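Hausregeln für Steckbrett-Versuche, zweite Fassung

2024-09-10

Die erste Fassung unserer Regeln für Einsetzversuche war eine halbe Seite lang und stammte aus der Zeit, als wir nur mit einem Arm gearbeitet haben. Für zwei Arme mit Mehrfingerhänden reicht sie nicht. Shigeru Fukuda und ich haben sie neu geschrieben, ich dokumentiere den Stand, soweit er sich bewährt hat. Die Maschinenrichtlinie und die einschlägigen Normen ersetzt das selbstverständlich nicht, die Risikobeurteilung der Zelle liegt separat.

1. Ausgangslage

Das Brett liegt flach auf dem Tisch. Eine leichte Schräglage ist zulässig und erwünscht, solange beide Hände alle Zielkonturen erreichen. In der alten Fassung stand »parallel zur Tischkante«. Das hat zu Abläufen geführt, die nur bei exakt paralleler Lage funktionierten. Die Teile liegen oder stehen auf dem Brett, keines auf einer fremden Kontur.

Alle Teile haben dieselbe Farbe. Die Zuordnung muss über Form und Größe laufen. Wer zur Fehlersuche farbig markierte Teile verwendet, wertet diese Läufe nicht mit.

2. Beleuchtung

Pro Serie gilt eine Lichteinstellung, die im Protokoll steht. Farbiges Licht ist eine eigene Bedingung und wird nie mit der Neutralserie zusammengeworfen. Der Hintergrund bleibt in beiden Fällen der schwarze Vorhang.
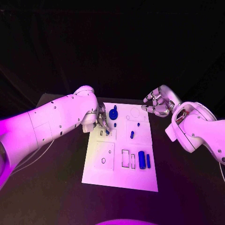 Der Weißabgleich wird vor der Serie fixiert. Die Automatik hat uns in der Dezemberserie 126 Läufe gekostet, weil sie mitten im Durchgang nachgeregelt hat und hinterher nicht mehr zu trennen war, was am Licht und was am Greifen lag. Nach dem Einschalten der Leuchten warten wir 300 Sekunden. Der Wert ist großzügig und wurde nicht optimiert.

3. Zwei Arme, ein Brett

Über derselben Platte arbeitet immer nur eine Hand. Die andere wartet geöffnet und leer oberhalb des Bretts, auf ihrer Seite. Ganz zurückziehen haben wir ausprobiert und verworfen: Die Anfahrt wird länger und der Wechsel zwischen den Händen schlechter reproduzierbar.

Kleine Stifte werden mit den Fingerspitzen gegriffen. Sitzt ein Stift zu tief zwischen den Fingern, wird abgelegt und neu gegriffen. Korrigieren in der Luft ist nicht erlaubt, auch wenn es meistens gutgeht. Ein heruntergefallenes Teil beendet den Lauf. Es wird erst bei stillgesetzten Armen aufgehoben, von der Person, die das Protokoll führt.

Die Kabelschlaufen unter den Armen müssen bei jeder Pose vom Brett frei bleiben. Geprüft wird das vor der Serie mit einer langsamen Leerfahrt über alle Ecken. Offene Gehäusestellen am Handgelenk kommen ins Protokoll, die sichtbaren Adern werden auf Zug und Scheuerstellen kontrolliert.
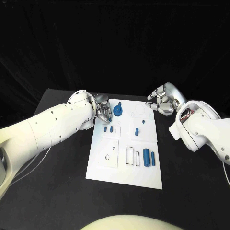

4. Abbruch und Wertung

Ein Lauf endet nach 200 Sekunden oder wenn alle Teile in ihrer Kontur sind. Als eingesetzt gilt ein Teil, das nach dem Loslassen innerhalb der Linie bleibt. Berührt es die Linie, zählt es als Fehler. Shigeru wollte hier eine Toleranz, ich nicht; vorerst gilt die strenge Fassung.

Abgebrochene Läufe bleiben im Datensatz und bekommen einen von 9 Grundcodes. Code 9 heißt »Sonstiges« und verlangt Freitext. Steht er öfter als zweimal in einer Serie, fehlt vermutlich ein Code.

5. Offen

Nicht geregelt ist bisher die Abnutzung der Konturen. Ungeklärt ist auch, ob das Brett zwischen zwei Serien gedreht werden soll. Die Vorlage aus dem Umley-Projekt schreibt es vor, begründet es aber nicht.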